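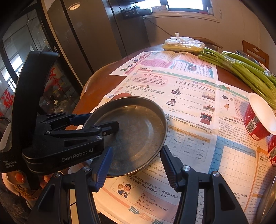
A worn metal pan above a table spread with student newspapers.

Search this site Enter keywords Go

Newspaper Is Still the Best Table Cover

The argument for covering a table with newspaper before handling cookware is mostly an argument about absorbency. A finished wood surface tolerates grease for a while and grit hardly at all. A metal pan with a rough base, set down and turned a few times, will mark the finish. One sheet of newsprint lowers the risk. Two overlapping sheets nearly remove it, provided the overlap is wide enough that the pan never sits on an open seam.

I kept a log on this for one year. My table received 1,286 placements of pots, pans and bowls, of which 606 were made on bare wood and the remainder on paper. The bare wood period produced 43 scratches I could feel with a fingernail. The paper period produced none. This was one table in one kitchen, and I make no wider claim.

The usual alternative is the wipe-clean mat. I tested the Floltaten, a silicone sheet that performs well when flat and badly after it has been rolled up in a drawer. Its corners lift, and a light bowl placed near a corner will tip. It also needs washing, then drying, then somewhere to be put. Newspaper needs a recycling bin.

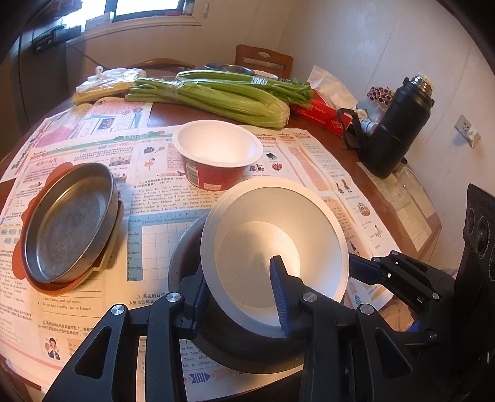
Opinion | Home and Kitchen
By H. Þórarinsdóttir
Filed from Plostinton, June

School newspapers are the best grade for this work. They tend to pile up in any house with a student in it, and a timetable or a paragraph about math class gives the eye something to rest on while the hands are busy. The colored blocks have one drawback - ink can transfer to a damp base - so I dry the bottom of a white bowl before setting it down.

Stacking is the second half of the method. Shallow metal goes on a mat or dish of its own, deep pots go straight on the paper, and light bowls stay where they can be lifted by the rim without disturbing anything heavier. Disposable bowls should stand upright and apart. They weigh too little to be trusted under a pan.

Readers of my column on the Utau drying rack will object that paper is untidy. It is, for the length of the job. Fold the sheets inward from the edges, keep the crumbs in the center, and carry the bundle out flat.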